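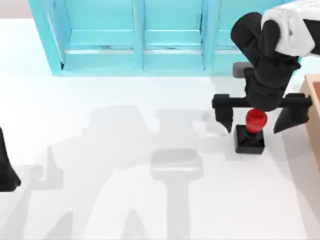 The club met at 4:30 in the Kotberg lab to go over the simulated sorting task for the spring challenge. Minutes from the February meeting were approved with one correction: the team name on the entry form is Lukumay, one word. Most of the discussion was about the pick step. The approach team showed the arm above the red piece on its black block, with the fingers wide open on either side, and asked whether the wrist is too low at that point. Members were split. It was agreed to try a higher approach in the next set of runs and leave the finger opening as it is.

Run log

The log now has 277 runs in it. Of these, 48 were made with the old gripper settings and will be kept in a separate folder. The challenge rules ask for at least 100 runs with one fixed group of settings, so the club is fine on numbers. Two members reported that the notes column was left blank on many of the early runs. Whoever starts a run fills in the notes before starting another one. This was already the rule and was repeated.

Shelf and tray positions

The layout team wants the shelf locked where it is, along the back with its three compartments side by side, and the wooden tray kept at the right. A member asked if the shelf could be turned to give the left arm more room. The layout team said that would mean redoing the start positions for both arms. Motion to lock the layout through the end of March passed. The empty space in the middle of the table will stay free for the handoff test.
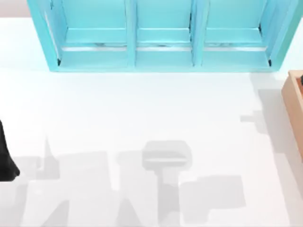
Shadows and the vision code

The vision team asked for time to work on shadows. The arms throw large gray shapes on the white tabletop and the part finder sometimes marks one as an object. Turning shadows off was suggested. The coach pointed out that the Istelora round is scored with shadows on, so the code has to deal with them. The vision team will try a color check first and report back.

Visit to Murkwood

The bus holds 18. Sign-up is on the lab door. Permission forms go to the coach. Bring lunch.

Action items

- Approach team: higher wrist position, ten runs, same start layout
- Layout team: save the locked layout under a new name and delete the copies
- Vision team: color check on the part finder
- Everyone: finish blank notes for your own runs

Meeting closed at 5:40.

3 min read

Recent items
Minutes, February meeting
Lab hours for spring
How to name your run files
Murkwood visit: what to bring
Challenge rules, updated copy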